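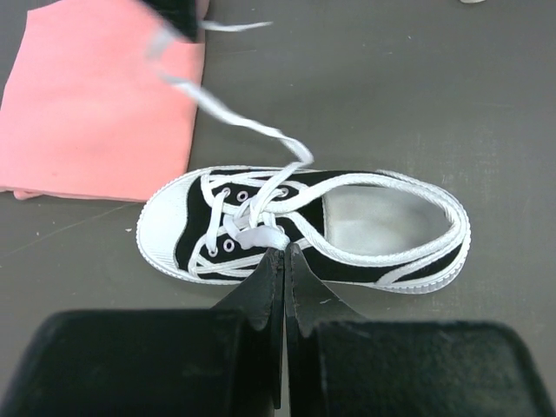
Figure 4. Wrist view of a lace pinch. The tapered tips are closed on the bunched lace at the tongue; another strand rises toward the upper left.

Home Issues Current Archive About Submit Search

4.2 Fingertip comparison

We compared two sets of fingers on the same pair of arms. The first set, which we call Collon after the drawing it was cut from, is flat and tapers to a narrow tip with a small step where the tip meets the body of the finger. The second, Imari, is a broad parallel pad that had served us well on blocks, cups, and every other object that wants to be picked up. A shoelace does not want to be picked up. It lies flat against canvas, it is thinner than the positioning error we report in Section 3, and when missed it moves just far enough to make the next attempt a new problem.

Each set was run for 60 trials with the Hứa controller. A trial began with the shoe on its sole and the lace loose. It counted as a success if one gripper pinched the lace near the tongue, the other took a second portion and raised it clear of the upper, and neither let go before the end of the hold. Picking up the whole shoe by its tongue was scored as a failure, although it was often the more impressive outcome.

Collon succeeded in 47 trials and Imari in 20. The gap is no surprise, and a reader who guessed it from the finger drawings may skip ahead to Section 5. What did surprise us was how the failures divided up. With the broad pads, most misses came before contact: the pads reached the eyelets and the canvas first and closed on whatever was there. With the tapered tips, contact was rarely the trouble. The lace was pinched, then slid out during the lift, usually when the strand was twisted and the tips met only one edge of it.

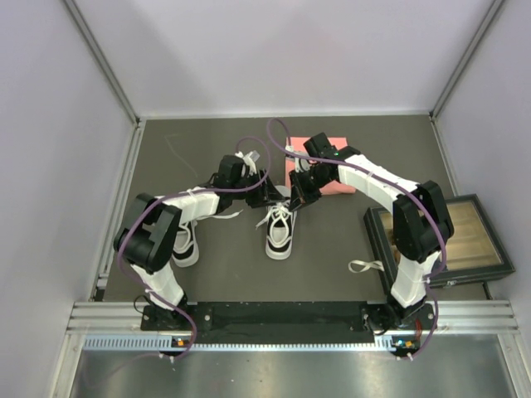
Why were the two arms not given different fingers? Mixed pairs would have confounded the finger with the side it was mounted on, so both arms carried the same set in every trial.

We did run a small mixed set later for our own curiosity. It is not reported, mainly on the grounds that it was small and we were curious.

4.3 Controller comparison

Holding the Collon fingers fixed, we then replaced the Hứa controller with Kollidstead, which commands stiffer motion and corrects position at each step whether or not the lace has any opinion on the matter. All other settings were left as in Section 4.2, and the trial count was again 60. Kollidstead finished with 41 successes against the earlier 47. We do not consider this difference large enough to argue over, and have argued over it at length.

The two controllers were easier to tell apart by watching than by counting. Hứa approaches slowly, and with both tips near the tongue it tends to wait for one arm to settle before moving the other. Kollidstead brings both arms in together. This saves time when it works. When it does not, the fingertips collide, each arm treats the other as an error to be corrected, and the lace is left where it was. We added a minimum separation between the tips in February, which removed the worst collisions and also some of the better grasps, as the two arms must come close together over a small shoe to do anything useful at all.
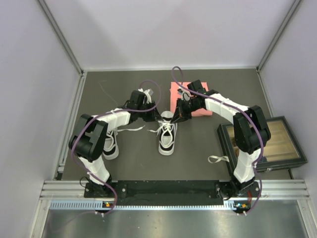
Figure 5. Both grippers over the central shoe, fingertips a small gap apart. The left gripper touches the laces.

Camera placement matters more than either controller would like to admit. The wrist cameras give a close view of the eyelets and the crossing strands, but the fingers and pads take up the lower part of that view, and at the moment of closure the lace between the tips is what one most wants to see and is least able to. The fixed view shows both arms and the full run of the lace, at a scale where a pinched lace and a nearly pinched lace look alike. Removing the fixed view hurt Hứa more than Kollidstead. We suspect that Hứa was using it to decide which arm should wait, though the ablation in Section 5.1 cannot settle the point.

Two limits apply to all of the above. Every trial used flat laces, and we have no figures for round ones. Shoe size was also held constant, at small, a choice we regretted from the first week onward.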